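How to get sock lint (and missing socks) under control

Updated May 7, 2025

Quick one, laundry day. I lost 7 socks between last September and now and finally got fed up.

What you need
One small basket, a mesh wash bag, safety pins. A flat surface you can clear off.

1. Empty every pocket and cuff first. Socks hide in pant legs. Fitted sheets too — check the corners.

2. Turn socks inside out. Lint lives on the inside, so do skin flakes. Gross, sorry.

3. Darks and lights in seperate bags. Zip all the way. Pin the zipper if it slides.

4. Warm wash, 20 minutes, half the soap you think. Too much soap leaves that gray film.

5. Shake each one hard before drying. Low heat. Clean the lint trap before AND after.

6. Sort right away. Don't let the basket sit till the weekend, you won't do it. Pull out the odd colors first, they're easy, then whites, then black. Black last becuase matching black socks takes forever — go by the cuff, not the toe.

7. Singles get pinned to a strip of ribbon by the dryer. Still alone in a month? Dust rag.

Basket and table:
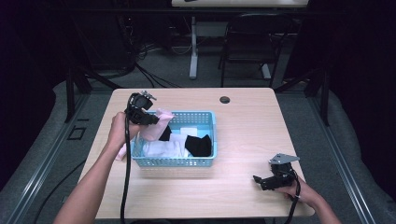
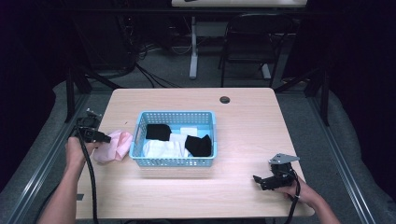
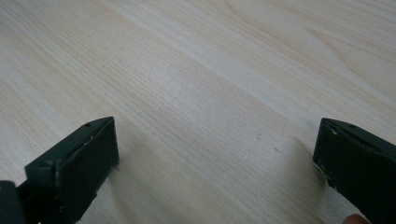
Photos: Folasade Balogun

Wool ones skip step 4 completely. Cold water, by hand, dry flat on a towel. More on wool when I get to it.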